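4.2 The basket as a category

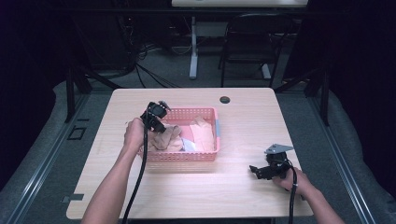 Figure 3. A basket in use: one crumpled cloth, one folded, and a small one tucked between them.

Helju Kivi, reading an early draft of this section, objected that a basket is only a slow drawer, and that we were about to spend several pages on things people had not put away yet. We kept the pages, but the objection shaped how we coded them. A drawer has an accepted purpose and, in most homes, a label in somebody's head. The baskets in the Leston households had neither. When we asked what a given basket was for, the most common reply was a list of what happened to be in it that day.

Our first coding scheme had two states for cloth, folded and unfolded. It lasted until the second household. The trouble is that baskets mix them without embarrassment, as in Figure 3, where the peach-colored cloth lies flat and folded on the right and the beige-brown one is bunched up at the left end of the same pink plastic basket. Under the original scheme this counted as a coding error. We now code each cloth separately and give the basket a state of its own, which we call "mixed" and which Gavalas, in the margins of the codebook, calls "normal."

Small items caused a different problem. A small cloth placed between two bigger ones, like the white and light blue one in the figure, may have been stored there, dropped there, or used to fill a gap. Householders were not much help in deciding. One told us it was "where that one goes," and on the return visit in July it was somewhere else, where, we were assured, it also went. We code these items as "tucked" and make no claim about intent.

Participants in the 35 households were asked to keep a diary of what went into and out of one basket of their choosing. Diaries were kept with great care for the first few days and then, on the whole, reconstructed. Entries such as "towels, as usual" are frequent in the later pages and could not be coded at all. We therefore rely on the home visits for the contents of baskets and use the diaries only for the words people chose – "sorting," "the pile," "later" – when writing about them.

"Later" deserves a remark. It appears in nearly every diary and is never followed by a time. Prins (see Section 2) treats the word as a promise. Our reading is closer to a location: cloth that is to be dealt with later is in the basket, and cloth in the basket is to be dealt with later. Several participants moved a full basket from one room to another and recorded this as tidying. After some debate we coded it that way too, on the grounds that the first room did look better.

Section 4.3 turns to shelves, where people were more confident and the agreement between coders was worse.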